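The woman who runs the Bustamante flower shop has been putting stems into small vases for 27 years, and she still can't walk past a bunch of flowers without wanting to fuss with it. We met at her place in Drudport one morning in May, and before I had my coat off she was telling me what I was doing wrong at home.

"Everybody buys a vase that's too big," she said, laughing. "Then they stand there with their poor little bouquet flopping over to one side, and they think it's their fault! Get a small one with a narrow neck. The neck does half the work for you, it really does."

She likes colored glass best, especially for a kitchen table, and she doesn't worry much about matching. Red next to pink is fine with her, and so is yellow on yellow.
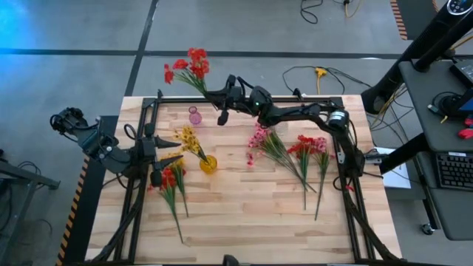 *Red flowers and a stem of yellow ones, with small glass vases in pink and amber-yellow.*

I asked how she decides what goes where, and she took her time over that one (the kettle had boiled by then, and we'd moved on to cake).

"I lay things out on the table first and just look for a while," she told me. "My mother used to cut everything right away, and then of course she'd cut it too short. You can always take off a little more later. I leave the leaves on up near the blossoms, and I strip whatever would sit in the water."

Her own favorite is a single stem of something yellow by the sink, changed whenever she gets around to it. The water she changes every 2 days, and she was quite stern with me about that.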